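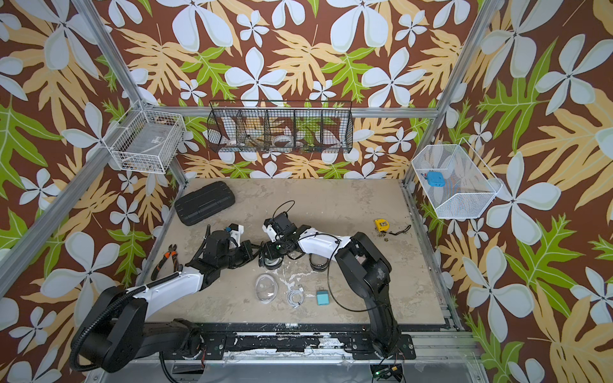

**Ticket 3000: storage and surface condition, Bay 13**
Site: Orstead
Raised by: Gresitz Facilities Desk
Assigned to: Darren Kettle
Priority: 3
Status: Open, awaiting materials

## Fault as reported

The user department states that small items are not being returned to the wall baskets at the end of the shift, and that the work surface can no longer be brought to an acceptable standard by ordinary cleaning. The department asks whether the surface should be cleaned again, sealed or replaced.

## Findings

1. Wall baskets. The black five-compartment basket on the back wall holds a roll of white tape in its middle compartment. The side baskets are both in use. None of the three is labelled, and the stock list issued by Pearce does not say what belongs in each.
2. Hand tools. The orange-handled cutting pliers were on the table, near the left edge, with the black ridged case above them. Neither has an allotted place on the stock list.
3. Surface. White and grey staining is present on the table. The concrete floor shows brownish smudges, scuff marks and small chips, with fine dark hairline cracks in places. 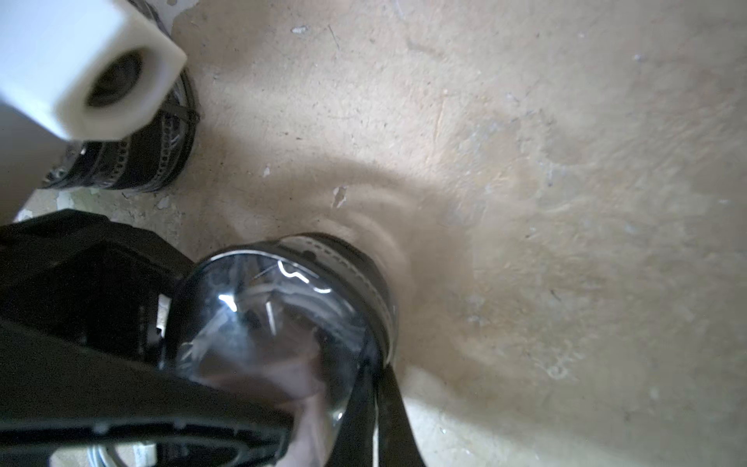
4. Front rail. The white paint is chipped. This is recorded for information only and no repair is requested.

## Action taken

Monday, 3 pm: surface wiped down with Irkex neutral cleaner and a soft cloth. The chips cannot be dealt with by cleaning. Abrasive pads are not to be used.

## Outstanding

- Labels for all baskets, to be supplied by Pearce.
- A fixed place for the pliers and the black case.
- Quotation for filling and sealing the surface.

The user department is asked to keep liquids off the table until the quotation has been considered. Queries should be sent to Mr Kettle, quoting the ticket number.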